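Häufige Fragen zur Budgetplanung für Ihre Zweiarm-Zelle

Schön, dass Sie da sind und sich für eine Zelle von Clerivix interessieren!

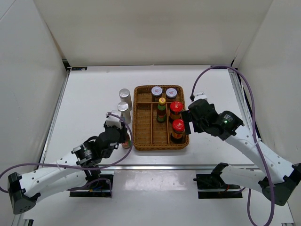 Womit fange ich bei der Planung an?
Am liebsten mit einer Liste der Dinge, die gegriffen werden sollen, gern auch mit den unhandlichen (die vergisst man so leicht). Der Preis der Arme kommt danach.

Was gehört noch ins Budget?
Greifer, Einhausung, Schulung und bitte auch Ersatzkabel! Planen Sie für die Einrichtung nahezu 3 Wochen ein.

Kann ich erst einmal mieten?
Aber gern, ab zwei Monaten. Schreiben Sie einfach an Hollis Dunleavy, die Miete rechnen wir beim Kauf an.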